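4. Thread, cord and other slack materials

The 16 tasks in our survey were sorted by what the hands have to deal with. Section 3 covered rigid parts: stacking plates, loading a dishwasher rack, driving screws, moving bins. Most of those can be done by a machine today if someone sets up the area first. This section covers the tasks where part of the work is limp. They are sewing on a button, hemming, threading a drawstring, tying a parcel, lacing a shoe and closing a cut with stitches. The last of these is neither a household chore nor a shop-floor job, and we included it for comparison. It uses the same motions as hand sewing, and far more engineering money has gone into the tools.

4.1 What the workers said

We interviewed 17 people who sew or tie for a living, most of them at the alteration shop in Predine and the upholstery works in Mota. Each was asked to break a stitch into steps and to say which step a new hire gets wrong. We had expected the answer to be pushing the needle through. Only two people gave it. The rest named something to do with the loose end: it snags on a button, it wraps around a finger, it gets under the foot of the machine, it knots by itself while you look for the scissors.

Benvinda Fonseca has run the hand-finishing table in Predine since it opened. She listed nine steps for a single stitch and put five of them under "looking after the thread." Her written list is in Appendix B. Aníbal Caldeira, an upholsterer, listed four steps, none of which mentioned the thread. When we watched him work, his left hand was moving the twine out of the way almost the whole time. We asked him about it and he said he did not count that as a step.

This matters for anyone who wants to automate the job. A task list taken from interviews alone will leave out work that skilled people no longer notice, and a cost estimate built on that list will be too low. We now film every task before writing its step list, and we rewrote the lists for parcel tying and lacing after doing so.

4.2 Two arms and one needle

A curved needle is passed from one tool to the other on nearly every stitch. With two robot arms this means each tool must arrive at the right place, at the right angle, without touching the surface underneath, and the one that is holding must not let go too soon. Figure 3(a) shows the two tools close together over the upper end of a straight cut, with the curved needle clamped in the jaw of the left one. Note how little room there is between the two tips, and that the thread is present as well, with one loose loop lying on the tissue beside the cut.

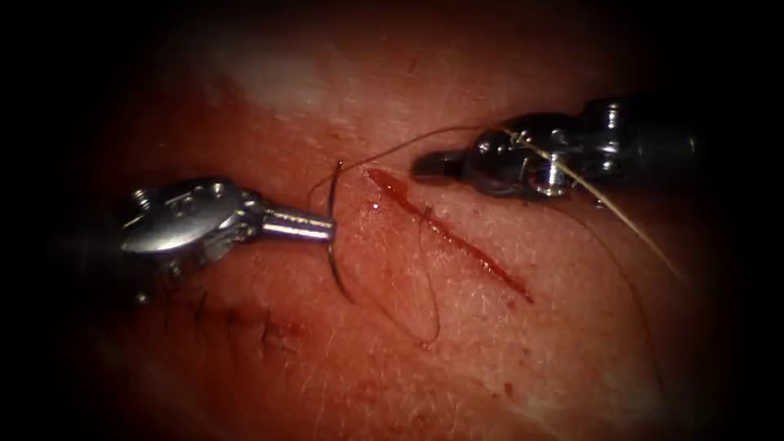 In our scoring, the handover counts as a separate step from the bite (needle into material) and the pull (thread drawn through). We did this for all the sewing tasks so that a machine that could manage one of the three would get credit for it. It also keeps the comparison fair with people, who use the thumb and two fingers of one hand for what the arms do between them. A tailor can turn a needle in the fingertips. A two-jaw tool has to set it down or give it to the other tool, and every such exchange is a chance for the needle to twist in the grip.

Filipa Baptista scored the handovers from video. Her rule was that a handover is complete when one tool has opened fully and the needle stays at the same angle in the other. She allowed 30 seconds. Attempts that ran over were marked incomplete even when the needle was passed in the end, on the grounds that a shop would not wait longer than that for part of one stitch. Senga Lamont scored the same clips a second time without seeing the first set of marks. Where they disagreed it was usually over the angle, and these clips were settled by looking at them together.

The button task used the same rule with a short straight needle. We did not attempt the handover in the hemming task, where a single arm held the needle and the cloth was fixed in a frame.

4.3 Where the slack goes

The harder problem is the one the workers named. A rigid part stays where it is put. Thread ends up in a shape that depends on its stiffness, on the last pull and on what it happens to be lying on, and that shape is different every time. A program that moves a tool to a fixed point has no trouble with the needle but may run the jaw straight through a loop.

Fine thread is also hard to detect. On a surface with hairs or creases, a short length of dark thread and a hair can look alike to a camera, and sometimes to a person marking the images. When Senga Lamont traced thread by hand for our labels, she worked from the needle outward and did not mark any piece she could not follow back to it. The same trouble turns up with cloth. Loose fibers on a wool hem were marked as thread by our first detector often enough that we dropped wool from the test set and went to plain cotton.

We tried three ways of dealing with slack. The first was to keep the thread short, which helps but means stopping more often to start a new length. The second was to keep it under light tension all the time, which takes up one of the two arms. The third was to let it lie and plan around it, using a camera to find the loops before each move. The third is closest to what people do. It is also the slowest, and it fails when two lengths cross and the detector cannot tell which is on top.

Our set of 2,000 labeled images is weighted toward the third case. Américo Falcão built the loop detector and asked for more pictures with crossings, and in April we added them from the parcel and lacing tasks as well as the sewing ones. Cord is easier than thread in this respect, as it is thicker and shows its own shadow. A detector trained on cord alone did poorly on thread. The reverse was less of a problem.

For a home machine the practical result is that tasks with thick, stiff material come first. Tying a parcel with stiff twine on a clear table is within reach of a two-arm system with ordinary grippers. Sewing on a button is further off, and hemming by hand further still. We would not expect a household product to do either from start to finish, though a fixed station that holds the cloth and does the bites, leaving the knot to a person, seems reasonable for a shop such as the one in Predine. The Custen bench described in Section 2 could be changed over to this use with a different clamp.

Figure 3. Thread handling around an open cut. (a) Needle held in the left tool, with the second tool close by. (b) Thread lying in a loose path around and across the cut, with the needle above and the left tool near the loop. Short, dark, closely spaced stitches from an earlier section are visible at lower left.

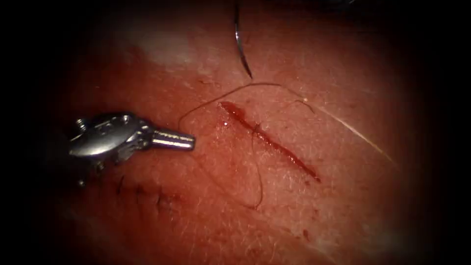

4.4 Knots and finishing

Knots were scored apart from stitches. Of the workers we spoke to, the upholsterers use a slip knot for most jobs and the alteration staff a double backstitch with no knot at all. We accepted either, provided the end held when the material was lifted by it. For lacing and parcels the knot was a plain bow or a square knot. Cutting the tail was left out of the scores, as the Fevley cutter we used had to be placed by hand.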